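This site uses cookies to keep you logged in to the list archive. OK / Settings

2 min read

Subject: Re: [knits-and-closets] Sweaters: hang or fold?
Date: March 3, 2021

> I've hung mine for years and now every one of them has those little
> shoulder bumps. Is there a fold that works for the thick ones? My
> shelf is only 15 inches deep and the cable knits come out like
> sofa cushions.

Oh, I feel this! I was a hanger person too, until I pulled out a pullover last July and it had grown long enough to be a dress. Heavy knits just keep stretching under their own weight, and cables are the worst of the bunch (all that extra yarn in the twists).

So now everything gets folded, and I do it on the bed because my dresser top is hopeless. Fitted sheet pulled smooth, comforter off, pillows shoved up to the head end out of the way. If the sheet is rumpled you end up folding the rumples right into your stack, or at least it feels that way to me.

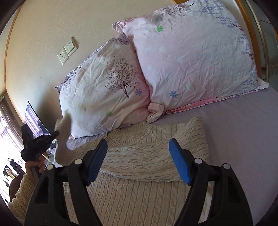
For a thick one I lay it face down, bring the sides in so the sleeves lie straight down the back, and then fold the bottom up just once. One fold! I used to do thirds, and that's where the sofa cushion comes from. Flip it over and you've got the neckline on top and the cables running down the front, and you can tell which sweater it is without digging. If it's too long for your shelf, turn it sideways. Mine go into a Skesport bin that's 12 inches tall and I get four heavy ones in there, five if I lean on the lid.

Thin ones I still roll. I know some of you have strong feelings about rolling (I read the whole thread, all the way back to message 876, with a sandwich) but for a light cardigan it's fine and I'm not changing my ways.

About the ribbing at the neck: don't tug it flat when you fold. Let it curve however it wants and smooth it with your palm. I flattened the collar on my old Stimier pullover every single time I put it away and it's all wavy now. Steam helped a little, not enough.

Somebody asked off-list about the Vudik shelf dividers. I have two. They're okay for T-shirts, but a stack of wool pushes them right over. I'd put the money toward a second bin.

Also, does anyone have a trick for pilling under the arms? I've been using a cheap shaver and I'm scared of it near the cables. I nicked a twist once and had to sew it down from the inside, and I still look for the spot every time I wear it.

Off to do the other half of the closet!

Sign up for our monthly digest. Unsubscribe anytime.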